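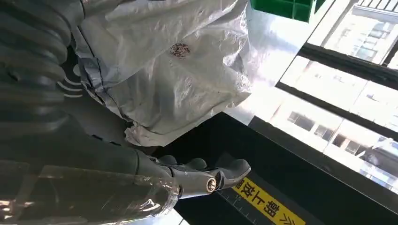
Search this repo Go

# Jurnadex

Hi! Jurnadex is my pile of sourdough baking notes, turned into one big CSV (100 loaves, one per row). I started it because I kept forgetting which flour I'd used, and my paper notebook got too sticky to read.

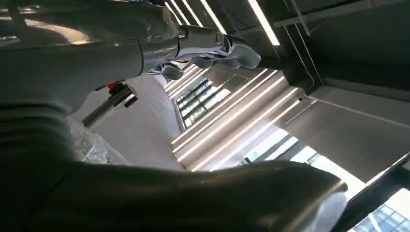
Silver gripper and arm, seen from below.

Columns are flour, water, rise time, oven temp and my own score out of 11 (long story, blame my brother). Blank scores mean I ate the loaf before writing anything down, sorry! Rise times are in hours, except for 3 rows marked "overnight" that I can't pin down any better.
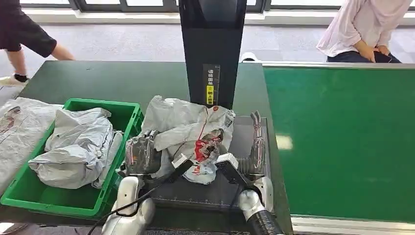 Graça Figueiredo: could you split rye out from whole wheat? They rise so differently that I can't compare anything.

Fair point, it's going in the next version. Use the data however you like, and send me your loaves too.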